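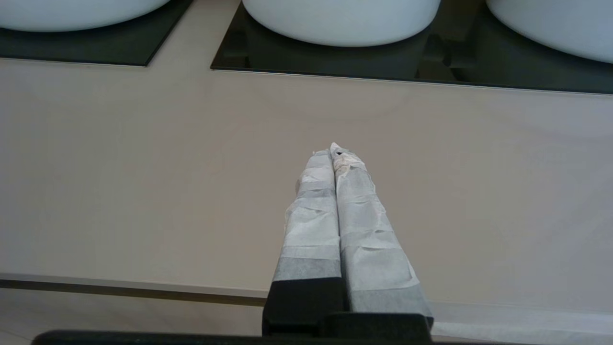

4.2 Trials with the Wamberg kitchen kit

The Wamberg kit is sold by Clustberg as an add-on for light two-finger grippers. It comprises a wrist camera mount, a roll of translucent white finger wrap, and a license for the Ekwueme grasp planner. We bought the kit at list price and received no support beyond the printed manual. Both fingers were wrapped from base to tip before the first trial. The manual allows up to 3 layers but gives no guidance on overlap, and the wrap wrinkled along the length of the fingers.

Figure 4. Wrist camera views from the kitchen trials. First view: fingers closed, nothing held, with white vessels on dark glossy panels beyond. Second view: fingers closed below a tilted glass lid, beside a stainless-steel pot.

Cookware was chosen to stress the planner on two known weak points, transparent material and reflective rims. Each attempt began with the fingers closed and the target in view. An attempt was scored as a success if the planner returned a grasp within 1000 ms and the object was lifted and held. Of 52 attempts on glass lids, the planner returned no grasp in time on 2.

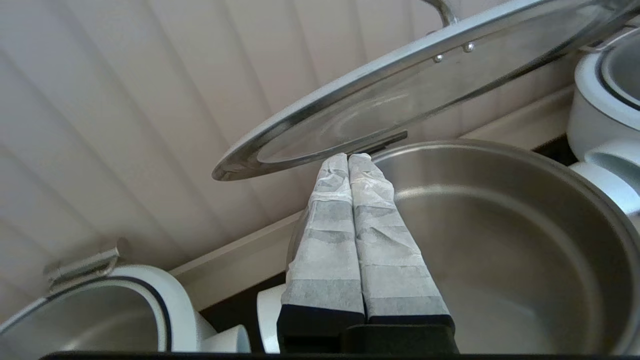 Failures after a valid plan were more frequent and came mainly from slip at the rim. The planner favors the rim over the handle whenever both are visible, and this preference cannot be changed in the version we tested. The older Britmont planner, run on the same arm, selected the handle more often but took longer to respond. Neither planner reports a confidence value for clear surfaces.

Wear of the wrap was recorded separately by Lindalva Furtado, who inspected the fingertips after every session and replaced the outer layer when it frayed. Replacement requires removing the fingers from the mount, and the camera must then be recalibrated. The supplier's service plan covers the camera mount and the license but excludes the wrap. Costs for both are listed in Section 5.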